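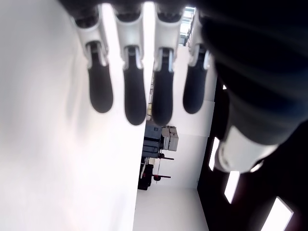 How to make a plain hand balm for sore winter hands

By Thomas Marchetti
Sunday, November 23, 2025

My hands go to pieces the moment the heating comes on. Knuckles first, then the sides of the thumbs, and by the time I've dug the last of the leeks out of the allotment I look as if I've been wrestling a cheese grater. I've been making my own balm for a good few winters now and people keep asking me how I do it, so I've finally written it all down. It's easy! If you can melt butter you can make this.

I should say I'm a keen amateur with a kitchen, not a chemist or a doctor. If your skin is broken or weeping, or you've got a rash that won't shift, please go and ask a pharmacist before you put anything home-made on it. And if you're allergic to bee products, this isn't the recipe for you.

What you need

90 g olive oil
30 g beeswax, grated or in pellets
1 tablespoon shea butter (optional, makes it softer)
3 small tins with lids, or clean jam jars
A heatproof bowl or an old jug
A saucepan it will sit in
Kitchen scales
A wooden skewer or lolly stick for stirring

The oil can be the cheap stuff. I used to buy a posh cold-pressed one from Ruggiero, the deli at the top of my road, and it was lovely on bread but it made the balm smell like salad. A mild light one is much better. Sunflower oil works too, though it goes off faster.

For the wax I go to the honey stall at Brerngate market, where it comes in little yellow bars. You have to grate those, and it's a boring job, but put the bar in the fridge overnight and it comes off the grater much more cleanly. Pellets are quicker. They usually cost more.

One warning: whatever you melt wax in will be a wax jug for the rest of its life. I ruined a perfectly nice Pyrex bowl learning this. Get something from a charity shop and write WAX on the side.

Step 1. Get everything clean and dry

Wash the tins in hot soapy water, rinse them and leave them upside down on a clean tea towel until they are properly dry. There's no water in this recipe, so it keeps well without any preservative, but a few drops left in the bottom of a tin can spoil the lot. I wash mine the night before and leave them on the rack.

Spread some newspaper over the worktop while you're at it. You will drip.

Step 2. Melt the wax into the oil

Put a few centimetres of water in the saucepan and bring it up to a gentle simmer. Weigh the oil and the wax straight into your jug, stand the jug in the pan and turn the heat down low. Then wait. It always looks as though nothing is happening for the first few minutes, and then the wax goes glassy round the edges and suddenly it's all liquid.

Give it a stir now and then with the skewer. Don't put the jug directly on the hob, however impatient you get, and don't wander off and leave it. Hot wax can catch fire. I take a cup of tea and the crossword in with me and stay put.

Step 3. Test it before you pour

This is the bit most recipes leave out, and it's saved me from a lot of duff batches. Put a saucer in the freezer before you start. When everything has melted, drip half a teaspoon of the mixture on the cold saucer and give it a minute or two to set – just like testing jam. Then poke it.

If it's too hard and you have to dig at it with a nail, add another spoonful of oil. If it's greasy and slides about, add a little more wax. Melt it all again, test it again. I like mine firm enough to drag a bit, as it's going in a coat pocket, but my sister wants hers nearly as soft as face cream and there's no reason she shouldn't have it.

Step 4. Add the shea butter

Take the jug off the heat (mind the wet bottom, dry it with a cloth so it doesn't drip into your tins) and stir the shea butter in until it disappears. Shea can go grainy if it gets too hot or cools very slowly. A grainy balm is fine to use, by the way. The little bits melt as soon as you rub them in.

I don't add any scent. If you want to, read up on safe amounts first, especially for children or if you're pregnant, and leave citrus oils alone altogether if you'll be out in the sun.

Step 5. Pour and leave it be

Pour slowly, and leave a small gap at the top. Don't put the lids on yet or you'll get drips of condensation underneath. And don't move the tins! I picked one up once to admire it and got a great crater down the middle. They want a couple of hours on a level surface, longer if your kitchen is warm.

Wipe the jug out with kitchen roll while it's still warm and put the paper in the bin. Never pour the leftovers down the sink.

Step 6. Label it

Write what's in it and the month you made it. Mine keep for six months or so in a cool cupboard, and the May batch usually sees me through to the autumn digging. When the oil has turned you'll know from the smell – like old crayons.

How I use it

A tiny bit goes a long way, much less than you'd use of a shop cream. I scrape out a blob the size of a pea and warm it between my palms, then do the backs of my hands, then each finger in turn from the knuckle down, with an extra dab round the nails. It works best straight after washing up when the skin is still slightly damp. On bad nights I put on loads and sleep in a pair of cotton gloves, which does nothing for my glamour but my thumbs are grateful.

Keep it off anything you need to grip for a while afterwards. Car keys, phone, full mug of tea.

If it goes wrong

Too hard, too soft, cracked on top, a crater in the middle: tip it all back in the jug and melt it again. You can do that a couple of times with no harm done. If there are beads of water in it, though, I'd throw it out and start afresh.

Next I'm going to try the same thing with marigold petals steeped in the oil, as I've got a big jar of them dried from the summer. If you've done that one, let me know how long you left them in.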